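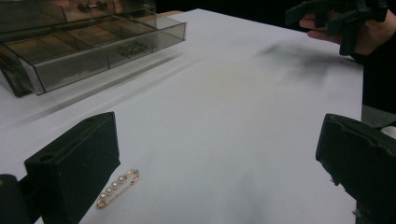

About Halvorsen Gripper Service

Halvorsen Gripper Service sets up, maintains and repairs hand-held grippers and the small work cells they are used in. We are a shop of six people. Most of our customers run a bench or two for small-parts handling and do not have a technician of their own.

The company was started by Tarmo Dambrauskienė, who had spent years servicing packaging machines and wanted to work on smaller equipment. Our first contract was with Bakema, and we still look after their benches. Today the bulk of our work is on the Zokus, a two-finger hand-held gripper with a camera mounted behind the jaw.

What we do

We install new Zokus pairs, set the jaw travel, align the cameras and mark out the table. After that we come back for scheduled service. A standard visit takes roughly 4 hours per bench and covers the following:

Finger pads checked for wear and replaced if needed
Mounting screws checked and tightened
Jaw opening and closing force measured on both units
Camera lens cleaned and focus checked
Table covering inspected and changed if marked or wrinkled
Test pick with the customer's own parts

We carry pads, screws, springs and lens covers in the van. Housings and trigger assemblies are kept at the shop and can be sent out the next working day.

Finger pads

Pads are the part we replace most. They are soft so that they will hold thin or smooth items, and the soft material wears along the inner edge before it wears anywhere else. It begins to fray, then small pieces lift away.

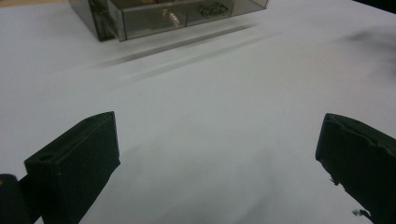

Our rule on pads is simple: the two fingers of a jaw are always changed together. Customers sometimes ask us to do only the bad side to save money, and we advise against it. A jaw can have one finger with a clean, square block and the other with a jagged inner edge and a scrap of black material sticking out near the bottom, and it will still close. The grip will be uneven, though, and thin parts will turn as they are picked up. We fit both pads, close the jaw on a gauge strip and adjust until the contact is even from top to bottom. The old pads go in a bag with the unit number on it and we keep them until the next visit.

The table

We spend as much time on the table as on the gripper. A plain white covering works well for small parts, and it should lie flat. Lamps are placed so that shadows from the parts box and the operator's hands stay soft. For the box itself we suggest a divided one with low walls, put down in the same place each day. The Groron bench we set up in June handles both jewelry and hardware, so the test pick there is done with each.

Service area and contracts

We cover customers within 25 miles of the shop. Units from farther away can be mailed to us. Please send both grippers of a pair, with the cables, and a note saying what the problem is and when it started.

Contracts run for a year and include 4 visits. Repairs outside a contract are quoted before any work is started. The shop will be closed for stock count on Wed 24 November, and calls left that day will be returned the following morning.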